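Chapter 6
Gathering Examples

Draft chapter for the Prindstead reader. Section numbers will shift once chapter 5 is split.

What you need before starting: chapter 3 (coordinate frames, just the first half), chapter 4 on cameras, and a bit of patience. No math in this one until 6.4.

Key terms: episode, demonstration, teleoperation, observation, action, label, reset, coverage, held-out set

6.1 Where the examples come from

A learning system can only copy what it has been shown, or something close to it. Pictures of cats are easy to get. Arm motions are not. You can't download a few million of them off the web and sort out the junk later – somebody has to move the arm, or write something that moves the arm, and every second of it gets paid for in real time. One minute of data takes at least one minute. Usually a lot more.

So this chapter is about the slow part. Who drives, what gets saved, what gets thrown out, and how to tell early that a set is going bad.

We'll use one running case all the way through. The Skallach kitchen set. Tabletop tasks on a kitchen counter: cans, a cup, a tray, a sink off to one side. Two-finger gripper. The set has 2456 episodes in its first release and we'll be picking at it until chapter 9, so get used to it.
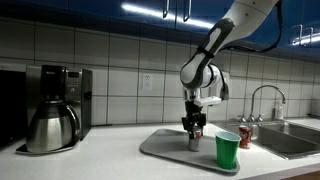
An episode is one try at one task, start to finish. It has a beginning state, a stream of observations, a stream of actions, and an ending. Most teams also store a line of plain text saying what the task was ("put the can on the tray"). Keep that line short. Keep it true to what was done, not to what was planned. If the operator was told to move the silver can and moved the red one, the line gets changed or the episode goes.

Observations are whatever the system will be allowed to see later. That usually means images and joint readings. Actions are what was commanded. Not what happened – what was commanded. These two drift apart more than beginners expect, specially near contact, when fingers close on something stiff and stop short of where they were told to go.

Store both. Disk is cheap, going back is not.

6.2 Three ways to drive

Teleoperation. A person moves a controller, the arm follows. Most of the Skallach set was made this way. Good: people are clever and can fix a bad approach halfway through. Bad: people get tired, and tired people are jerky. Look at any log from late on a Friday and compare it to the morning.

Kinesthetic teaching. A person grabs the arm itself and pushes it through the motion. Good feel for contact. But hands and sleeves end up in the images, and a system trained on those images may decide hands are part of the task. The common fix is to replay the recorded path with the person out of the way and save the images from the replay.

Scripted motion. Code does it. Fast and even and you can leave it going under supervision. The trouble is that scripts make the same motion over and over, so you get a lot of data and not much variety. Adding noise helps some. We come back to this in 6.5.

Mixed sets are common. If you mix, save a field that says which method made the episode. The Skallach people forgot this for the first batch and had to work it out afterwards from the smoothness of the joint traces. It can be done. It's a miserable week.

Margin note: the word "demonstration" gets used for all three in the literature. Some authors only mean the ones with a person. Check before you compare numbers between papers.

6.3 Seeing the work from two places

A camera standing off to the side sees the counter, the arm and where things are in relation to each other. It doesn't see much of the fingertips, which are often hidden by the arm at the exact moment you care about. A camera mounted at the wrist has the opposite problem. Great view of the grasp, poor idea of the room.

Use 2 if you can afford it. One outside, one at the wrist. In the Skallach setup the wrist view turned out to carry most of the load during the last few centimeters, and the outside view carried most of the load before that. Dropping either one hurt, though not on the same tasks.
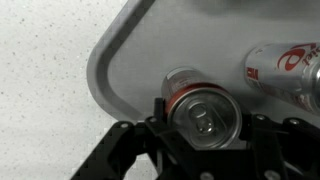
Cans are a nice first object for this. Round, so the fingers don't have to line up with any one side. Stiff enough if you don't squeeze. And the lid is shiny, which is a pain and therfore useful: reflections move when the wrist moves, and a system that has only seen dull objects can lose track. Include shiny things early.

Neighbors matter as well. A second can lying on its side is a different problem from one standing up. From the wrist it shows a long flank instead of a round top, and its printing comes into view at whatever angle it happens to have rolled to. If every episode has one upright can and bare tray around it, the system learns that cans come alone and upright. Then somebody knocks one over and it has no idea.

Timing. The two cameras will not agree on what time it is. Stamp every image when it's captured, not when it's written to disk. Check the offset by filming something both cameras can see change at once, a light switching on will do. Do this at the start of the day and again after lunch. Write the number down somewhere that isn't a sticky note.

Also: lock the exposure. Auto exposure on a wrist camera over a white counter goes bright and dark as the gripper fills more or less of the view, and now your images change for a reason that has nothing to do with the task.

6.4 Resets, and what they do to your data

After each episode something has to put the objects back. Usually a person. This is the reset, and it is where most of the hidden sameness comes from.

People put things back in the same spot. They don't mean to. Ask someone to place a cup "anywhere" on a tray 50 times and you'll get a tight little cluster with a couple of strays. Plot the starting positions after the first day. Everybody is surprised the first time.

Ways around it:
- a placement list, made in advance by a random draw, read out before each reset
- a projected mark on the counter, turned off before recording starts
- no full reset at all: the end of one episode is the start of the next

The third is quick and gives messy, lifelike starts. It also tends to wander. Objects creep toward the sink, or toward the wall, and stay there. Set a rule for when to step in.

Now the small bit of math. Say the counter is cut into a grid of cells. Let n be the number of cells and k the number of cells that have been used at least once as a starting position for the target object. Coverage is k / n. Crude, but you can work it out at lunch. A set with 2000 episodes and coverage of 0.2 is worse for most purposes than a set a quarter that size with coverage of 0.8. We'll show why in chapter 8, for now take it on trust and try exercise 3.

Do the same for pairs. Where was the cup when the can was here? Pair coverage is always much lower, because the number of pairs grows so quickly. Don't panic about it. Just look at it and see if some whole region is blank, e.g. the cup never standing between the arm and the can.
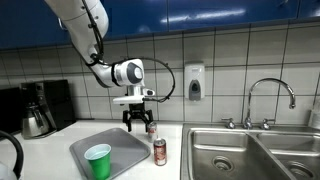

Figure 6.3 Cup on the tray, both cans on the bare counter, fingers partly open near the rear can.

6.5 What to keep and what to toss

Beginners toss too much. An episode where the fingers miss, back off and try again is worth a lot, it shows recovery, and a set made only of perfect runs teaches nothing about what to do after a mistake. Keep it. Mark it.

Toss these:
- camera dropped images for more than a moment
- arm hit a safety stop and the log just ends
- wrong task line and no way of telling what the task really was
- operator was clearly testing something

Mark and keep these:
- missed grasp, then success
- missed grasp, then gave up
- success, but by an odd path
- object other than the target got bumped

The marks are labels too, so they need a written rule and two people trying the rule on the same small batch before the rest gets done. If the two disagree a lot, the rule is bad. Fix the rule, not the people. The Skallach labels used a tool called Skandine, a plain viewer with both camera streams side by side and a row of keys. Any viewer will do. What you want is to get through an episode faster than real time without skipping the contact.

Noise in scripted runs, as promised. Add it to the approach, not to the grasp. Shift the path, tilt the wrist a little, start from a different height. If you shake the last part you mostly collect misses, and those misses don't look like the misses a trained system makes.

Held-out set: pick it on day one. Not at the end. Pick by session, not by episode, because episodes from one session share lighting and placement and the operator's habits, and if they're split across both sides your test score will look much better than it should. One of the early Yan splits did this, and the scores fell hard once it was redone.

6.6 Before you go on

Exercises

1. Take any short task on a kitchen counter. Write the task line. Now write three other lines that a different person might have written for the same motion. Which would you accept?

2. Your wrist camera stamps its images late by a constant amount. Which parts of an episode suffer most from this, the approach or the grasp? Give a reason.

3. Draw a 10 by 10 grid. Place a coin on it "at random" by hand 30 times and record the cells. Then do it with a random draw. Compare coverage.

4. A team has 2000 scripted episodes and a much smaller number of teleoperated ones. They want a held-out set. What do you ask them before giving advice?

5. (Harder) Describe a starting layout with two cans and a cup in which an outside camera cannot see the grasp but a wrist camera can. Then one the other way round.

Hints for 2 and 5 are at the back of the book. Solutions to odd numbers only.

Section 6.7 picks up with storage formats and assumes you've done exercise 3.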